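Workshop tips for the cloth-folding project

Put together by Rin Sugiyama for the Plimholm robotics club. Add your own at the bottom of the page and sign them.

Before you start

Wipe the table with a damp cloth and dry it. Crumbs under a garment make little bumps, and the gripper catches on them. The club room is used for lunch, so do this even if the table looks clean.

Take off watches and bracelets. Long sleeves should be pushed up past the elbow.

Check the finger screws on the hand-held gripper with the small hex key. Finger tight and then a quarter turn is enough. If you go further you will crack the plastic, and a new pair takes most of an evening to print.

Squeeze the handle all the way and let go. Both fingers should come back to fully open without a push. If one lags, brush out the slide first. Do not oil it. Oil gets on the fabric and we then have a shirt with a greasy patch that folds differently from the rest.

Choosing clothes to practise on

Start with cotton T-shirts of a medium weight. Very thin ones stick to the table and very thick ones spring back open. Leave hoodies until you have done at least 40 good folds on something easier.

Contrasting trim is useful. You can line the fingers up with the edge by eye, and when you go through the recordings afterwards it is quicker to tell which edge you went for. Plain dark shirts on a pale table are also fine. Plain pale shirts on a pale table are hard work for everybody, so do those at the end.

Wash new clothes once before using them. The stiffness from the shop goes after one wash and your early recordings won't match your later ones if you skip it.

Don't iron anything. A few soft creases are normal and the Zallis entry rules ask for clothes as they would come out of a basket.

Coming in to the edge

Open the fingers wide while you are still clear of the cloth. Come in low and slow, with the tips level, and stop before you touch anything. Then move in over the edge. People who open late nearly always push the fabric along the table.

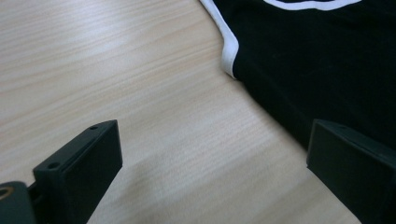

Fingers open over the table, with the white trim on the black fabric in view.

On a curved edge, go for the straightest bit you can find near it. Pinching right on a curve makes the cloth twist as you lift.

Take a small pinch. About 9 mm of fabric is plenty for a T-shirt. With more than that you pick up the back layer as well, and the whole shirt comes with you.

If you miss, back off, open up and try again in the same recording. Don't stop and restart. Misses and second tries are useful to us, and Minda will mark them when she goes through the files.

Folding

Lift, carry across, lower, open, back away. Try to keep the same speed for the whole move. Most of us rush the lowering part and the sleeve lands folded under.

Let the cloth touch down before you open the fingers. If you drop it from even a small height it drifts.

Keep your free hand off the table. It is very tempting to smooth out a corner. If you do touch the cloth, say so in the log and leave the recording out.

After a fold, shake the shirt out and lay it down a bit differently for the next one. Turn it, shift it, leave a sleeve bent. Fifty folds from the same starting position teach the arm very little.

Lights and table

Use the ceiling lights and pull the blind. The varnish shines if you add a desk lamp, and low sun in July does the same from four o'clock onwards.

If you do get a bright patch, move the shirt to another part of the table.

Saving and putting away

Name each recording with your initials, the garment and the try number. RN_jersey_12 is right. "New folder 3" is not.

Copy everything to the club drive before you leave. The card holds 911 clips at our settings and then stops without a beep.

Hang the gripper on its hook with the fingers open. Left closed for a week, the spring gets lazy.

Clothes go back in the crate unfolded. Yes, really. Damp ones go on the radiator first.

Where we are

The target for the Zallis heat is 2,000 folds across all the clothes in the crate. Bookings for the table are on the sheet by the door, two people to a slot. Monday is kept for beginners.

Added later

Masking tape on the finger tips gives better grip on slippery sports tops. One layer, changed when it goes fluffy. Rin N.

If your wrist aches, raise the table on the blocks from the cupboard. It helped me a lot. Minda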